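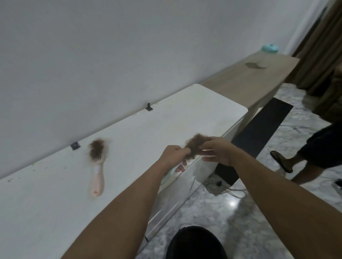

Getting packed hair out of a cushion brush without wrecking the pins

Goltthorpe Household Forum > Cleaning > Small items
Views: 3,138

Teguh Oei
Posts: 200
10/10/2018

I let a brush go too long and the hair had turned into a wad sitting on top of the pins. Most of it lifts off with my fingers if I start at one end and keep hold of it, but then it won't stay in one piece. It gets frizzy, I pull it apart, and little bits end up all over the white top I'm working on.

What is left after that is the hair wound around the base of the pins. I've tried a toothpick and the tail of a comb. Both work but they're slow, and the comb tail bent a pin.

Two questions. Is there a better order to do this in, and can I soak the head afterward? The brush has a cushion under the pins.

goh_laundryroom
Posts: 1,635

Don't soak it. Water gets in through the small hole in the cushion and then sits in there. I lost a Lukex that way. It looked fine for a week and then started to smell.

For the hair, cut it first. Small scissors, run the tip between the rows and snip the mat the long way, then across. After that it comes out in short pieces.

pinwheel_dora

I disagree about cutting. Once it's in short pieces you are picking out every one of them, and the ones at the base stay put. Long strands you can at least get hold of and pull. I only cut if the mat won't move at all.

Teguh, go from the handle end toward the tip with the comb tail, flat, under the hair. Lift a little along each row before you try to take any of it off. If you lift all in one place that's when pins bend.

goh_laundryroom

Depends on the hair I guess. Mine is coarse and it doesn't slide on anything. Cutting takes me two minutes.

Teguh Oei

Did it dora's way today, with no scissors. Lifting along the rows first made a difference and I didn't bend anything else. I also moved to a chair and did the picking over the trash can, which I should have done to start with.

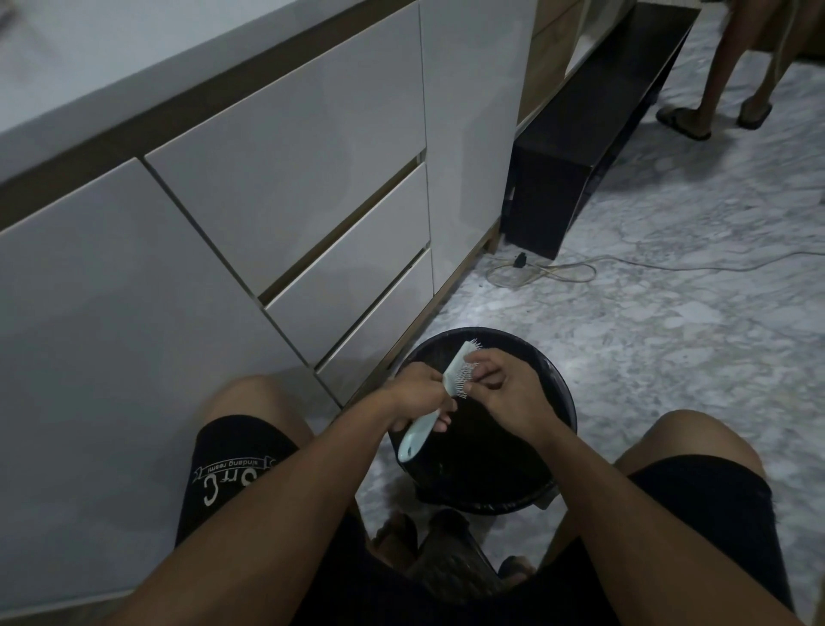 Picking at the bristles with the bin between my knees

I still had to go along the pins with thumb and finger for the last of it. The white counter gets done with a damp paper towel later.

mosslane

Over the bin is the only way. If you do it on a counter, wipe with something damp first and don't use a dry cloth, it just moves the hair to the other end. Then it's on the floor.

Also for anyone with a bagless vacuum, don't vacuum up the long stuff. It winds around the roller and now you have the same job again on a bigger brush.

pinwheel_dora

Glad it worked. For washing I do this:

Put a drop of shampoo in a bowl of lukewarm water. Dip an old toothbrush in it, shake it off, scrub between the rows. Keep the brush head facing down the whole time so the water drips away from the cushion. Wipe with a wet cloth, then leave it pins down on a towel overnight.

No hair dryer. It softened the glue on one of mine and the pad came up at the edge.

goh_laundryroom

That I agree with. Pins down matters more than how much soap you use.

rk_tilden

Has anyone used the little rake tool from Horatance? There's one at the store near me and I can't tell if it's any better than a comb.

mosslane

I have it. The wire hooks are good for the lint that sits at the bottom after the hair is out — that gray fuzz a comb slides right over. For a solid mat it's no use, the hooks just catch and stick. I would buy it for keeping up with a clean brush. For a bad one use the comb.

Teguh Oei

Thanks all. I'll do the toothbrush wash tonight and leave it pins down. I do have the gray fuzz, so I might pick up the rake too.

rk, if you get one first let me know whether it fits between close rows. Mine are pretty tight near the edge of the pad.

rk_tilden

Will do. Probably going past there this weekend.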